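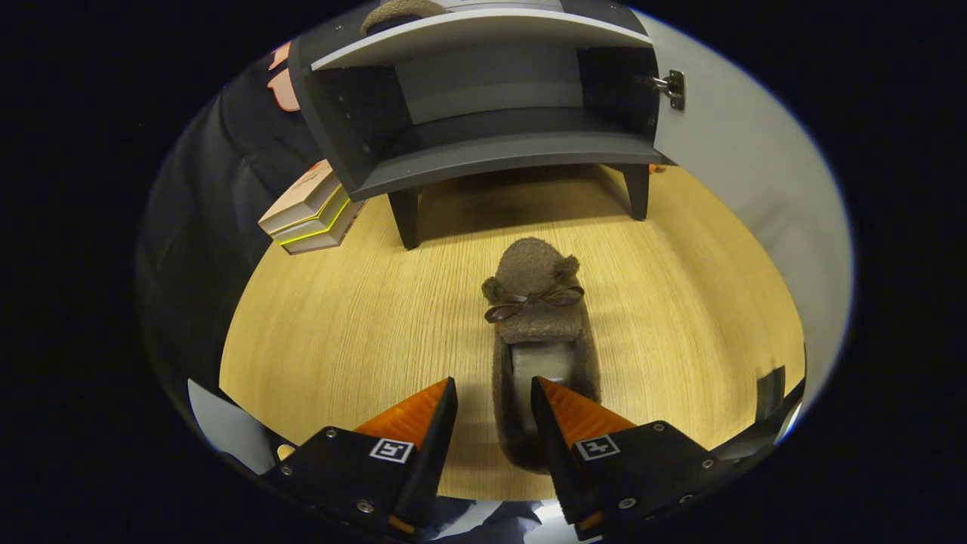 Caring for and Storing Indoor Slippers

Residential Services, Balstead House

This page sets out the recommended method for cleaning, drying and putting away indoor slippers. It applies to soft slippers of felt, fleece and similar pile fabrics, including styles with sewn-on trim such as ears, bows or ribbon. It does not apply to leather slippers or to clogs with a cork footbed. Residents with those styles should follow the maker's care label.

Residents are asked to keep slippers off the floor of shared hallways when they are not being worn. Inside a resident's own room, slippers may be kept in a shoe cabinet, on a shelf or on a mat beside the door.

What you will need

A soft clothes brush
A lint roller or a strip of wide tape
Two clean white cloths
A basin or large bowl
Mild liquid soap, without bleach or softener
Plain white paper for stuffing
A dry towel

Brushes and basins may be borrowed from the laundry room on the lower level and should be returned the same day.

Before you start

Check the care label, usually stitched inside the opening near the heel. If the label says that the slipper may not be made wet, carry out the dry cleaning steps only.

Look over the trim. Ribbon bows are often held by a few stitches at the center knot, and small ears are commonly attached along one seam. If a stitch has come loose, secure it with matching thread before brushing. A bow that is pulled while loose may take some of the pile with it.

Test the color. Dampen a corner of a white cloth and press it against the fabric near the heel for a few seconds. If color comes off on the cloth, do not wash the slipper with anything else, and keep water away from a pale lining. Dark brown, navy and red fabrics are the most likely to bleed.

Dry cleaning at home

1. Take the slippers outdoors or hold them over a trash can and tap the soles together.

2. Roll the outside with the lint roller. Work from the heel toward the toe.

3. Brush the pile in one direction with short, light strokes. Around a bow, hold the loops flat with one finger and brush away from the ribbon.

4. Turn the slipper over and wipe the sole with a barely damp cloth. Grit caught in a soft sole will scratch a wood floor, and this step should not be skipped.

5. Shake out the inside. If the insole lifts out, remove it and brush both faces.

For slippers in daily use, the dry method is suitable once every 2 weeks.

Spot cleaning

Mix a small amount of soap into 400 milliliters of lukewarm water. Dip a white cloth into the mixture, wring it out well, and press it onto the mark. Lift and repeat with a clean part of the cloth. Do not rub, as rubbing mats the pile and leaves a shiny patch.

Satin ribbon needs particular care. Water can leave a ring on satin that is more noticeable than the original mark. Dampen the whole ribbon evenly, then blot it dry between two layers of cloth and smooth the loops into shape with the fingers. Do not iron a ribbon while it is attached to a felt or fleece slipper.

Washing by hand

Hand washing is recommended only when the lining has become soiled. Slippers with a cardboard stiffener in the sole should never be soaked – if the sole creases sharply and holds the crease when bent, assume that cardboard is present.

1. Fill the basin with cool water and add a little soap.

2. Place one slipper in the water and press it gently for a minute or two. Do not twist.

3. Empty the basin and rinse in clean water until no suds appear. Repeat with the second slipper.

4. Lay both slippers on the towel, roll the towel up, and press down along its length.

Machine washing is permitted where the label allows it. Use a mesh bag, cold water and a spin of no more than 800 revolutions per minute. The machines in the laundry room are preset above this speed, and the button marked Spin must be pressed until the lower setting lights up. Slippers may not be placed in the tumble dryers.

Drying

Stuff the toe with plain paper, filling it just enough to round out the front. Newspaper should be avoided in slippers with a gray, white or cream lining because the ink may transfer. Pull any ears or other raised details upright and arrange the bow.

Stand the slippers on a rack away from radiators. Change the paper after 4 hours and again before going to bed. Most pairs will need a full day, and thick felt may need longer. When the slippers are dry, brush the pile once more to lift it.

Putting slippers away

A small shoe cabinet is the preferred place for slippers in daily use. The following arrangement works well in the single rooms, where floor space near the door is limited.

Keep the interior shelf for shoes that are worn outdoors and use the top for slippers. Outdoor soles then stay in one place. Wipe the top panel before setting slippers on it.

Place the pair side by side with the toes facing the same way. Do not nest one slipper inside the other, which flattens the lining and crushes any bow.

Leave the cabinet door open for a short time in the evening so that air can move across the shelf. Check that the open door does not stand in the way of the room door or a walking path. Hinges on light cabinets loosen with use and should be tightened in September and again in January.

If boxes are stored on the floor next to the cabinet, stack them with the largest at the bottom and leave a hand's width between the stack and the cabinet. Long coats and jackets hung nearby should not rest on the boxes or trail onto the floor, where they collect dust and lint that will then pass to the slippers.

Seasonal storage

Slippers that will not be worn for some months should be clean and completely dry before they are boxed. Wrap each one in plain paper, with an extra fold over the bow, and place the pair in a cardboard box with the lid resting loosely. Plastic bags hold moisture and are not recommended. Write the contents on the short end of the box so that it can be read when stacked.

When to replace a pair

Slippers should be replaced when the sole has worn smooth, when the heel has collapsed, or when the opening has stretched so far that the foot slides forward in walking. Worn soles are a common cause of slips on wood flooring and on the stairs. Pairs in usable condition may be left, clean and tied together, in the donation bin beside the Kelmendi Street entrance. Single slippers cannot be accepted.

Questions about the laundry room, including equipment on loan, should be directed to the Residential Services desk.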